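The man who looks after the network at a 72-room hotel on the edge of Tidov has been promised faster internet many times, and he has stopped getting excited. He agreed to talk in October, after the summer guests had gone home, on the condition that I leave his name out. The hotel's owners had just been offered a new contract by Vunon, and he had read all 31 pages of it.

"The word 'guaranteed' is in there a lot," he said. "Then you get to the back and find out what it means. It means they guarantee to try."

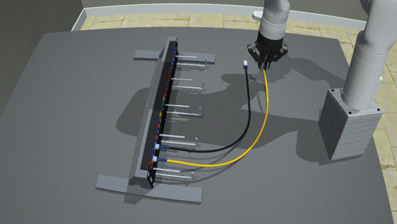
Credit: Correia Studio / rendering

I asked if the old service was really so bad. He shrugged. Guests complain, he said, but guests complain about everything, and half the time the trouble is a tablet that somebody's kid filled up with games. He once spent a whole evening on the phone with the provider over a slow connection in one wing. The fix was moving a microwave.

"I told the owners, before you pay anyone, let me walk the building for a week. They didn't love that. A salesman gives you a number and a week of walking gives you a list of chores."

Vunon's number was 2000 megabits. He doesn't dispute that the line can carry it. He wants to know what it does for a person on the top floor at 9 in the evening, when everyone is back from dinner and watching something. 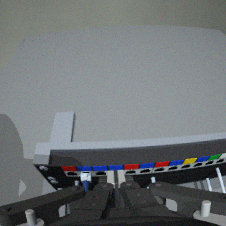

"The salesman kept saying 'up to,'" he said. "I'm up to seven feet tall, if you put it that way."

He is no kinder to Werkia, the smaller company the owners talked to next. Their price was lower, but support calls were extra after the first year, and he couldn't get a straight answer on how much extra. He asked by email and got a brochure back. He asked again and got the same brochure.

So what would he buy? He took a while with that one. Better cable to the far wing, probably, and a few new access points — the cheap, dull stuff. He would keep the current line for another year and write down every complaint with the time and the room.

"If the notes say I'm wrong, fine, I'll sign it myself."

The owners haven't decided. Vunon has called them twice since we spoke, he told me later, and the offer now comes with free installation. He was reading the back pages again.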